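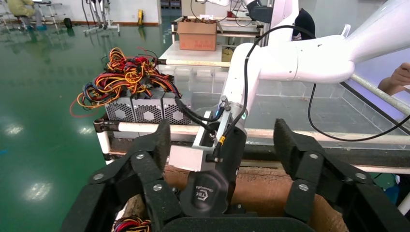 An open cardboard box between two black gripper fingers, with a white robot arm reaching in.

Courses > Paper and Board > Handouts > Session 3

Print this page | E-mail this page

Session 3: Covered Board Village Houses
Tutor: Rosalie Leitner

Last session we cut the templates. Bring all your pieces, even the ones you think are wrong, as most can be trimmed. If you missed the cutting session, Signe Lykkegaard has spare templates at the side table from 6:30.

What you need
Gray board, cut to template
Text-weight paper for covering
PVA glue and a flat brush
Craft knife with a new blade
Bone folder
Metal ruler
Scrap paper for gluing on
Fine white glitter or mica flakes (optional)

Scoring
Score on the outside of each fold. Two light passes of the knife are better than one heavy one. The cut should go halfway through the board and the fold should open along the cut when you bend it away from you. If the board tears at the end of a score, glue a strip of thin paper behind it and let it dry before you go on.

Grain
Check the grain of the covering paper before you cut it. Bend the sheet gently one way and then the other. The direction with less resistance runs along the grain. For the houses, grain goes from floor to roof. The roof piece is the exception and its grain follows the ridge.

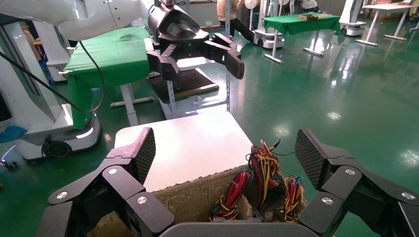 Covering
Cut the paper with a 2 cm margin on all sides. Brush glue on the paper, working from the middle out, and wait a moment for it to relax. Lay the board down, turn it over and smooth with the bone folder through a piece of scrap. Miter the corners, leaving a gap equal to the thickness of the board between the cut and the corner point. Fold in the long sides first.

Windows are cut after covering, when the glue is fully dry. Cut an X in the paper and fold the four flaps to the inside.

Assembly
Join the walls first, then the floor, then the roof. Masking tape on the inside will hold the corners while the glue sets. Leave the back wall open at the bottom if you want to put a battery tea light inside. Do not use real candles in these houses.

Snow
Thin the PVA with a little water, brush it on the roof and sprinkle over a tray. Tip the extra back in the jar. Jolán Bognár's sample has two coats, and the chimney was added after the first.

For next time
Finish covering at least one house. Read the sheet on hinges. Bring any ribbon you would like to use for hanging.

Related handouts
Session 2: Templates and Cutting
Session 4: Hinges and Hangers
Folded Paper Trees
Storing Paper Decorations
Glue Chart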